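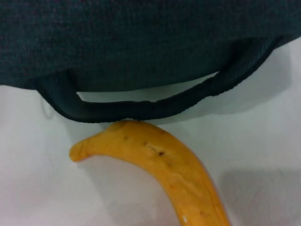

Dark teal fabric, looped strap along the lower part.

Search this notebook Go

Tuesday, August. Zerkness proofs, second pass

Ran the full manuscript of the fantasy novel Zerkness through the ebook build again. Source is 2,942 paragraphs. Jorkard (our conversion script) reports 139 warnings, down from 1,239 on the first pass. Most of the drop came from one fix: scene-break ornaments were tagged as headings, so each one started a new file.

Remaining warnings, by type:
- Italics closed in the wrong place, mainly in the demon's internal dialogue. Fix by hand.
- Curly apostrophes reversed at the start of clipped words ('em, 'tis). Search and replace is safe only in chapters with no nested quotes.
- Place name spelled both Plonimbridge and Plonimbrige. The map has the first. Changed the text to match, left the index alone until the author confirms.

The interview with Gidey (the narrator, bonus material at the back) still loses speaker names on small screens. Tried a hanging indent at 40 percent of the old value. Names hold on the phone, wrap badly on the older reader. Reverted.

Print file not touched today. The running heads still carry the old subtitle.

Next: rebuild after the italics are done, check the table of contents links from chapter six on, send the query list to the author. Keep the first-pass log in the project folder for comparison.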